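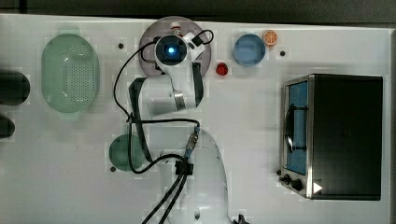 Gray plate on a white tabletop, seen from above.

Kitchen > Cleaning > Stains and Marks

How to Get Gray Scuff Marks Off Stoneware Plates

By Kidus Abera, Oct 20, 2019

We use cookies to remember your settings. Accept / Learn more

Thin gray lines on a glazed plate look like scratches, but most of them are metal. Knives and forks are softer than a hard glaze, so a little of the cutlery rubs off each time you cut. A dishwasher won't shift it. A mild acid powder will.

What you need

A powdered cleanser with oxalic acid (I use Trullex), a soft damp cloth, rubber gloves and dish soap. Baking soda works on faint marks if you have no cleanser in the house.

Steps

Wash the plate first. Grease keeps the powder from reaching the marks.

Put on the gloves and wet the plate. Shake on a teaspoon of powder and work it into a paste with the cloth.

Leave it for 3 minutes. Don't let it dry out – add a few drops of water if it starts to.

Rub in small circles with light pressure. Heavy marks near the middle may need a second round.

Rinse well, wash with dish soap and rinse again.

Test the underside first on anything hand-painted or with a metallic rim. Skip unglazed pieces altogether. My Mituvska dinner plates have a matte glaze, and they mark again within a month whatever I do. The glossy Cendari ones stay clean much longer. 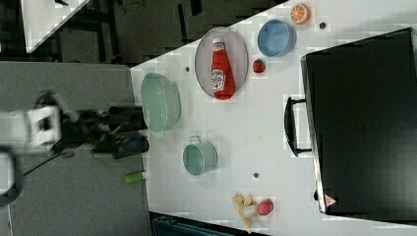 Oval plate, bowls and fruit on the table.

Keeping marks away

Stack plates with a paper towel or a felt disk between them, as an unglazed foot ring will grind at the plate underneath. In the dishwasher, leave a gap between plates and keep pans on the other rack. Serrated steak knives do the most damage, so I cut meat on a board and plate it afterward.

If your fingernail catches in the line, the glaze is cut and no cleanser will fix it.

Comments (3)

marlow_b: Worked on 11 plates I was about to give away. The gloves are a good idea, my hands stung without them.

Tess: Can I use this on bone china?

Kidus Abera: Yes if it's plain white. Keep it off gold trim.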